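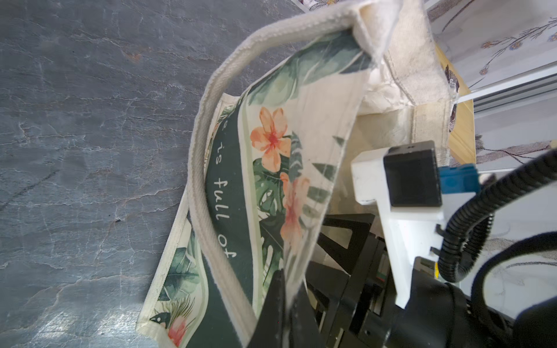

Cream canvas tote, tropical print. The part you can read here says "is full of".

Doing a short thread on packing groceries into cloth bags. I've been bagging my own for 9 years and I still changed two things this August.

First thing is the bag itself. I had a drawer of those thin promo totes, one from Itimance, one from a Redirance conference, a couple with no name on them. The straps on all of them were flat tape and they dig in. The ones I use now have thick rolled cotton handles. They're bulkier when you fold the bag up, but my hand isn't numb by the third block.

Rolled handles do go gray. I wash mine with the towels and it comes partway back. I quit worrying about it.

Check the top hem before you buy. I want two rows of stitching. Single row is where my Ekden bag gave out, on the stairs, with a jar of pickles in it.

Second thing is I sort before I pack. I used to take stuff out of the cart and put it straight in the tote and then repack it twice. Now everything gets put into a couple of plastic baskets first, and the snacks stay off to one side until the end.

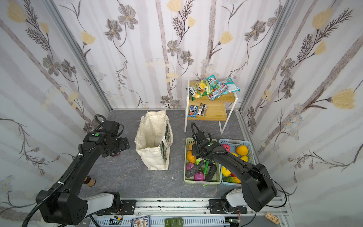
Produce in the green and blue baskets, snacks on the side table, tote standing open.

Two baskets is enough for a normal week. More than that and you're just moving things from basket to basket.

Order for the tote: pumpkins and squash at the bottom, then eggplant and cucumbers along the sides standing up if they fit. Onion goes wherever there's a gap. Lemons and oranges on top of that. Anything that bruises goes last.

Ruairi Munro asked why not put the citrus at the bottom, it's tough enough. It is, but it rolls, and then the pumpkin sits crooked and the whole bag leans. Try it both ways and see.

Chips never go under anything. I know that's obvious. I've still opened a bag of crumbs more than once. If there are several bags of them I lay them flat across the top and leave the mouth of the tote open.

Candy and chocolate go down one side, against the canvas. In August they ride in the cool bag with the milk.

Getting the tote to stand up on its own helps more than I expected. Fold the top edge out an inch or so, push the bottom corners flat from the inside, and set the first heavy thing dead center. After that you have both hands free.

Weight: I put a full one on the luggage scale and it read roughly 7 kilos. That's my limit for one shoulder. Past that I split it into two, even if the second one is half empty.

Radek Hudec says paper bags inside the tote keep the onion skins from getting everywhere. Tried it. Works fine, but I'm not going to keep doing it. I turn the bag inside out over the sink and shake it.

A few people asked about printed ones fading. The greens on mine have held up okay. Wash it inside out, cold, and hang it by the bottom edge so the handles don't stretch. I haven't tried the dryer and don't plan to.

Jozefína Urban uses one tote for produce and another for everything else and never mixes them. I can see it if you buy meat. For what I get in a week it's one extra bag to carry home empty.

Unpacking is the same thing backward — snacks out first, then fruit into the bowl, then the heavy vegetables. I put the baskets on the floor for that and save my back.

Still looking for a bigger tote with the same kind of handle, flat bottom if possible. The Tomar one is too tall and everything ends up in a pile. If you have one you like, reply with the size.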